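## 4 Aufstellung und Erstinbetriebnahme der Trennwandelemente

Dieser Abschnitt gilt für alle freistehenden Akustiktrennwände der Reihe Draneo mit gepolsterter Oberfläche. Für deckenhohe Ausführungen ist die gesonderte Montageanleitung Manzano heranzuziehen. Die Aufstellung ist von zwei Personen durchzuführen; mindestens eine davon muss in die Handhabung der Verbindungsprofile eingewiesen sein.

### 4.1 Anforderungen an den Aufstellort

Der Untergrund muss eben, tragfähig und trocken sein. Auf Teppichböden mit hohem Flor sind die breiten Stellfüße zu verwenden. Der Abstand zu Heizkörpern, Lüftungsauslässen und Brandmeldern richtet sich nach den örtlichen Vorschriften und ist vor Beginn der Arbeiten mit der Gebäudeverwaltung abzustimmen.

Fluchtwege sind jederzeit in voller Breite freizuhalten. Dies gilt auch während der Montage und für das abgelegte Verpackungsmaterial.

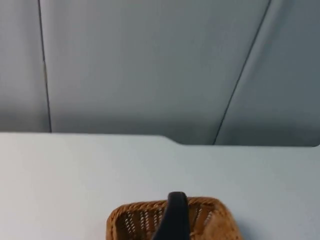 Follthorpe Raumsysteme — Betriebsanleitung Draneo, Ausgabe 5, Seite 2

### 4.2 Lieferumfang prüfen

Vor dem Auspacken ist die Sendung anhand des Lieferscheins auf Vollständigkeit zu kontrollieren. Transportschäden sind auf dem Lieferschein zu vermerken und dem Spediteur unverzüglich anzuzeigen. Die Schutzfolie der Verbindungsprofile verbleibt bis zum Abschluss der Ausrichtung auf den Teilen.

Ein Standardelement hat eine Breite von 2.000 mm. Zwischenbreiten werden auf Bestellung gefertigt und sind auf der Unterseite des Rahmens gekennzeichnet.

### 4.3 Elemente aufstellen und verbinden

1. Verlauf der Wand auf dem Boden mit ablösbarem Klebeband markieren.
2. Stellfüße in die Aufnahmen des ersten Elements einsetzen und handfest anziehen.
3. Element aufrichten. Eine Person sichert es gegen Kippen, bis das zweite Element angeschlossen ist.
4. Verbindungsprofil von oben in die Nut einführen und ohne Werkzeug bis zum Anschlag absenken.
5. Zweites Element heranführen und in das Profil einhängen.
6. Vorgang für alle weiteren Elemente wiederholen. Stellfüße erst nach dem letzten Element endgültig festziehen.

> **Vorsicht:** Quetschgefahr an den Stoßkanten. Beim Zusammenführen zweier Elemente dürfen die Hände nur an den seitlichen Griffmulden liegen.

**Hinweis:** Lässt sich ein Profil nicht vollständig absenken, stehen die Rahmen in der Regel nicht parallel. Das Profil ist in diesem Fall herauszuziehen und der betreffende Stellfuß nachzustellen. Hammerschläge beschädigen die Nut und führen zum Verlust der Gewährleistung.

### 4.4 Ausrichten

Die Ausrichtung erfolgt mit einer Wasserlage an der Oberkante jedes Rahmens, beginnend in der Mitte der Wand. Die Spindeln der Stellfüße werden mit dem beiliegenden Schlüssel verstellt; eine Drehung nach rechts hebt das Element an. Die Gewindemarkierung darf dabei nicht sichtbar werden.

Bei einer Wandlänge über 2.370 mm ist an mindestens einem Ende ein Querelement oder ein Ausleger Typ Fumham anzubringen. Gerade Wände ohne seitliche Abstützung sind oberhalb dieser Länge nicht zulässig.

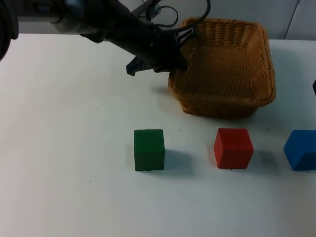 Nach dem Anbringen der Abstützung ist die Ausrichtung an sämtlichen Elementen zu wiederholen, da sich der Rahmen beim Festziehen der Ausleger geringfügig verschieben kann. Erst danach wird die Schutzfolie abgezogen und die obere Abdeckleiste aufgesetzt.

### 4.5 Standsicherheit prüfen

1. Alle Verschraubungen mit dem beiliegenden Schlüssel nachziehen.
2. In Griffhöhe von beiden Seiten mäßig gegen die Wand drücken. Kein Stellfuß darf vom Boden abheben.
3. Ergebnis im Prüfblatt eintragen und von beiden Personen abzeichnen lassen.

> **Achtung:** An den Rahmen dürfen keine Regale, Bildschirme oder sonstigen Lasten befestigt werden, sofern diese nicht ausdrücklich als Zubehör freigegeben sind.

### 4.6 Reinigung vor der Übergabe

Die gepolsterten Flächen sind mit einer weichen Bürste oder einer Polsterdüse bei geringer Saugleistung abzusaugen. Flecken werden mit einem angefeuchteten, hellen Tuch abgetupft. Lösungsmittel, Dampfreiniger und scheuernde Mittel sind nicht zugelassen — auch nicht an den Profilen.

Das ausgefüllte Prüfblatt verbleibt beim Betreiber. Eine Kopie ist an die Abteilung Technische Dokumentation, z. Hd. Darnell Park, zu senden. Die nächste Prüfung der Standsicherheit erfolgt nach jedem Umbau, spätestens jedoch im November des laufenden Jahres.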